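Sasunon > Community > Posts > Open day at Otora
Print this page | E-mail this page

Zulkifli Sopacua

I promised a few of you I'd write up the Otora open day while it was still fresh, so get comfortable, because I talk too much and I took notes on the back of a parking receipt.

First, getting there. Otora is on the second floor of the old Fovberg building, the one with the bakery at street level, and if you come up the back stairs (as I did) you arrive smelling of cinnamon and slightly out of breath. They had 31 people signed up and I think every one of us went for the coffee first.

The welcome talk was short, bless them. The idea is that you teach a robot household chores by doing the chores yourself, over and over, with a pair of grippers in your hands that carry their own cameras. The robot learns from the recordings later. So most of what you watch on a visit like this is a person quietly tidying things, and I could have watched it all afternoon!

The chore when my group came through was packing and unpacking a cardboard box on a bed. I know how that sounds. But stand there for a while and you start to notice how much your own hands do without asking you — the little tilt to get past a box wall, the extra squeeze when something starts to slide.

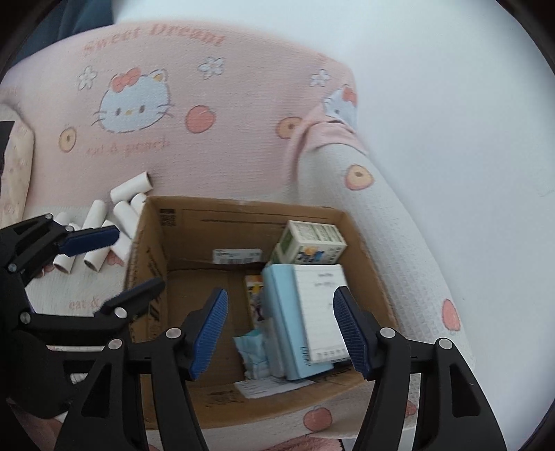
Our guide was a very patient woman from the Subramaniam side of the project (they handle the recordings, Otora handles the hardware, and I did ask twice to be sure). She told us that people new to the grippers all do the same thing in their first hour, they squeeze far too hard. She did it herself. She said she had flattened an entire box of tea bags before lunch.

Somebody asked why the setup looked so much like an ordinary bedroom, patterned blanket and all. I loved her answer. Real homes have Hello Kitty on the blanket, she said, and a machine that has only ever met a plain gray table is going to have a hard time at my sister's house.

Then it got a little technical, and I'll pass on what I understood. Each finger ends in a ribbed pad with some give in it, so that it can hold something thin without chewing it up. Notebooks are a favorite test of theirs. Covers bend, pages slide, and two held together can slide against each other as well.

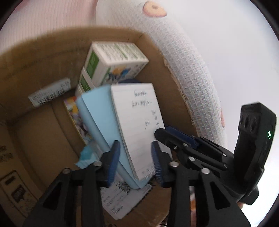

Two notebooks in one grip, with the rest of the box still to sort out.

They let us have a go afterward, 20 minutes per group, on a practice table by the window. Friends, I was terrible. My thumb wanted to help and there is nothing for a thumb to do. The teenager next to me picked up a pencil on her first try and was very gracious about it.

I asked how long before a robot can do my closet. The guide laughed and said to keep my own two hands in good shape for now. Fair enough — I'd have been suspicious of any other answer.

If you want to go, they're doing another one in June. Bus 53 stops right outside, wear comfortable shoes, and leave yourself time for the bakery on the way out. I got the walnut roll and I'm already thinking about the next one.

Print this page | E-mail this page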